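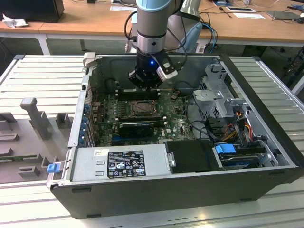 Keabetswe Makhubela asked whether the arm could be fitted without bolting through the worktop, and yes, it can. The Iltance bench kit stands on its own base, and the slatted platform takes fixtures anywhere along its grooves.

Iltance Bench Kit, tower service version
Supplied by Pokmont for home and shared workshops

The kit is meant for repeat work on desktop towers laid flat with the side panel off: memory, processor, drives. Fixture trays are 3D-printed in grey and the print files come with the order. Trays can be altered to suit other boards – keep the post height as drawn, or the wrist will foul it on the approach.

Cable slack at the wrist should be left as supplied. Builders who tie it tighter lose rotation on the last joint. At the Plokthorpe workshop the network cables run off the back of the base, clear of the platform.

Light on the gripper: blue.
Maximum approach speed inside a case: 62 mm/s
Platform load: 6 kg
Reach: 700 mm
Gripper pads: replace after 3,000 cycles

The platform is levelled before the arm is homed. A tower that rocks on its side panel edge will throw the socket position out, and the taught points will need doing again.

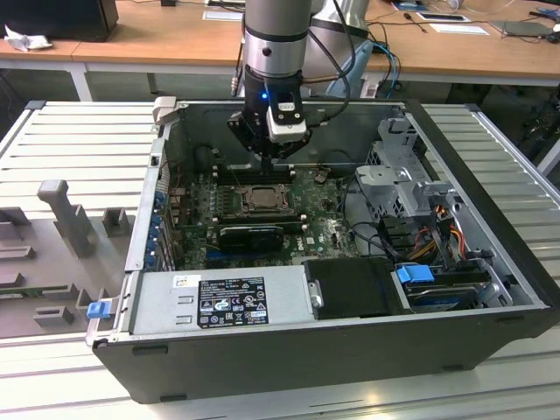

Spares and ordering

Finger attachments, pads and blank trays are sold singly. Orders placed before 3 June 2024 ship with the February firmware – update before first use. Fitting queries go to Lesego Lekota at Pokmont.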